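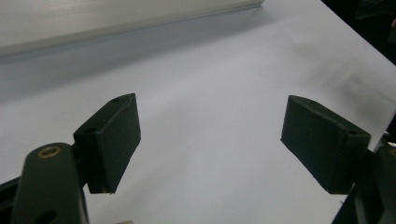
A pale white surface.

04/05/2020
By Yetunde Lawal

Search this site Go

On Keeping a Household Ledger

Readers have asked on several occasions how the household accounts described in these pages are maintained. The present entry sets out the method, which has been in use since the previous June and has required few changes.

All spending is entered in a single bound ledger of 76 leaves. Each entry records the date, the payee and the amount – no other detail is necessary. Receipts are kept in an envelope until the end of the month and are then checked against the page. Cash withdrawals are entered on the day they are made.

The first month's total for groceries was 342 dollars, a figure considerably higher than had been estimated. A second review found that small purchases at the Danladi market accounted for most of the difference. These are now entered under a separate heading.

Mrs. Leilani Halvorsen has written to recommend a spreadsheet. Her suggestion is appreciated, and it may suit larger families. The paper ledger will be retained here for the remainder of the year.

Correspondence regarding the treatment of annual bills, such as insurance, will be answered in a later entry.

Filed under: Home Economy, Record Keeping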